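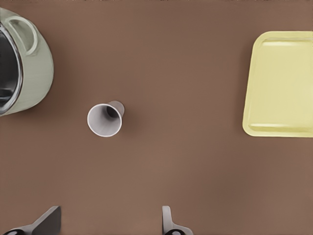
*7 min read*

## Section 2: Setting Up and Living With Your Pasden Table

Welcome back, and thank you for sticking with us through the unpacking section, which we know is the dull part. By now you should have the tabletop lying face down on a blanket, the four legs lined up beside it, and the small bag of hardware somewhere you won't kick it. If the hardware bag is missing, look inside the cardboard corner pieces before you call us. It likes to hide there.

This section covers model 3144, the extending version of the Pasden table. If you bought the fixed version, you can follow along just the same and skip the part on the Huanca leaf.

### Before you start

Give yourself an unhurried hour and a bit of elbow room. You'll need:

- the hex key from the hardware bag
- a spirit level (a phone app will do in a pinch)
- a thick blanket or a couple of folded quilts
- a soft cotton cloth, the older the better
- a second person for turning the table over

The tabletop weighs 40 pounds by itself, and more than that once the legs and runners are on. Most grown people can lift it alone. Please don't! It's an awkward shape to hold, and the trouble usually comes when you try to set it down gently and can't see your own feet.

> **Caution:** Turning the table over is a job for two people. Keep children and pets in another room until it is standing on all four legs.

### 2.1 Attaching the legs

1. Look at the top end of each leg. You'll find a letter stamped there, and a matching letter on one of the corner blocks under the tabletop. Pair them up before you open any hardware.
2. Stand the first leg in its corner with the flat faces against the apron. It should sit flush without any pushing. If it rocks, check that you haven't left a scrap of packing foam in the corner.
3. Slide a lock washer and then a flat washer onto each bolt, in that order.
4. Thread the bolts through the corner block by hand, and keep going by hand for as long as you can. If a bolt feels gritty or stiff in the first few turns, back it out and try again. A crossed thread is a nuisance to put right later.
5. Do the same with the other three legs. Leave every bolt a little loose for now.
6. When all the legs are on, go around the table with the hex key and snug each bolt in turn, working corner to corner across the top.
7. Go around once more and tighten fully. You want them firm. You don't need to lean your whole body on the key.

**Note:** It's normal for the bolts to settle a little in the first weeks, especially if your table arrived in a humid month like July and then moved into an air-conditioned room. Put the hex key in a drawer you open often, and check the bolts again when you think of it.

### 2.2 Turning the table over

1. Clear the floor on one long side and move the blanket so the edge of the tabletop will come down on it.
2. Stand at opposite short ends. Agree out loud which way you are turning. We realize this sounds fussy, but every one of us in the workshop has done it wrong at least once.
3. Lift together, straight up, holding the apron and never the legs.
4. Roll the table onto its long edge on the blanket and rest there for a moment.
5. Lift again and lower it so all four feet meet the floor together.

If the feet have to drag across the floor for any reason, stop and lift again. Dragging puts a sideways strain on the leg joints, and it isn't kind to your floor either.

### 2.3 Leveling

Very few floors are flat. Older houses can be off by quite a lot, and a table is a good way to find out.

1. Put the table where you plan to keep it. Leveling it somewhere else first is wasted effort.
2. Lay the spirit level across the middle of the top, then along it, and note which corner is low.
3. Turn the round foot under the low corner counterclockwise, a half turn at a time, checking as you go. Have your helper take a little weight off that corner while you turn.
4. Press down on each corner with your palm. If there's still a wobble, adjust the foot opposite the one you just turned.

If you run out of thread on the foot before the wobble is gone, don't keep turning. Use one of the felt pads from the hardware bag under the foot and start again from the short position.

### 2.4 Fitting the Huanca leaf

With the leaf put away, your table is 60 inches long, which suits most everyday meals. The leaf is there for holidays and for those evenings when everyone has brought a friend. It lives underneath the top on its own rack, so there's no need to give up closet space.

1. Move everything off the tabletop. Even a light dish can slide when the halves start moving.
2. Reach under the center of the table and flip both brass latches toward you.
3. Stand at one short end with your helper at the other and pull evenly. The runners will stop by themselves when they are fully open.
4. Lift the leaf out of its rack and lower it into the gap, with the pegs pointing toward the door end or the window end, whichever you decided on when you first set up. The pegs fit only one way.
5. Push both halves in until the seams close.
6. Flip the latches back. You should hear a click from each.

> **Caution:** Keep fingers clear of the seams while closing. Hold the table by the ends only.

If one side closes and the other stays open a crack, pull both halves back a hand's width and push again, a little slower. Nine times out of ten somebody was simply stronger than somebody else.

To put the leaf away, go through the same steps in reverse. Wipe the crumbs out of the runners while they're open, since you won't be back in there for a while.

### 2.5 The first week

Every Pasden top leaves our shop with a coat of Otodo hardening oil. It is dry to the touch when you unpack it, but it keeps on curing for days afterward, and during that time it marks more easily than it ever will again. So, for the first week:

- Wipe up water and coffee when you see them.
- Keep plastic tablecloths and rubber-backed mats off it completely.
- Set hot cookware on a trivet. (You'll want to do this forever, but in the first week please be strict.)
- Leave the windows open a little if the weather allows. The oil has a faint nutty smell that fades.

After that, live on it! A pot from the stove on its trivet, a serving tray, a paper cup that someone has tipped on its side: a table sees all of it in the course of an ordinary evening, and ours are built with that sort of evening in mind.

### 2.6 Everyday cleaning

1. Brush or wipe off crumbs first. Grit under a wet cloth works like sandpaper.
2. Wring out a soft cloth in warm water with a drop of dish soap. It should be damp and never dripping.
3. Wipe along the length of the table.
4. Follow straight away with a dry cloth.

Avoid furniture sprays with silicone in them. They give a lovely shine for an afternoon, then leave a film that stops fresh oil from soaking in. The same goes for glass cleaner, bleach, and those white melamine sponges that seem to end up in every kitchen.

For a pale ring left by a glass or a warm dish, try waiting a day. A good many disappear without help. If yours is still there, put a dab of Reser paste on your cotton cloth and rub lightly along the grain, then buff it dry. Rub an area wider than the mark itself so the edges blend in.

### 2.7 Re-oiling

When water stops beading on the surface and starts to soak in, the table is asking for oil. Busy households may notice this within the year. Others go much longer.

1. Clean the top and let it dry overnight.
2. Pour a small pool of Otodo oil, no bigger than a coin, onto the cloth.
3. Spread it thinly along the grain, one half of the table at a time.
4. Wait until it looks dull in patches, then wipe off everything that will come off.
5. Leave the table alone until the next morning.

> **Caution:** Oily cloths can heat up and catch fire by themselves if they are left in a heap. Spread them flat outdoors to dry, or soak them in water before you throw them out.

### If something isn't right

**The table creaks when leaned on.** Tighten the leg bolts as in 2.1, step 6. If the creak stays, rub a bit of candle wax where the leg meets the apron.

**The leaf sits higher than the rest.** Check for a crumb or splinter on the peg ledge. Then let the leaf sit in place for a day, as leaves kept underneath can be a touch drier or damper than the top.

**A latch won't close.** The halves aren't fully together. Open them and push again before you put any force on the latch.

**A bolt is missing, or you've stripped one.** Write to Yanti Sembiring at our parts desk with the letter stamped on the leg, and she'll put a replacement in the mail.

Section 3 covers the matching bench and its cushions.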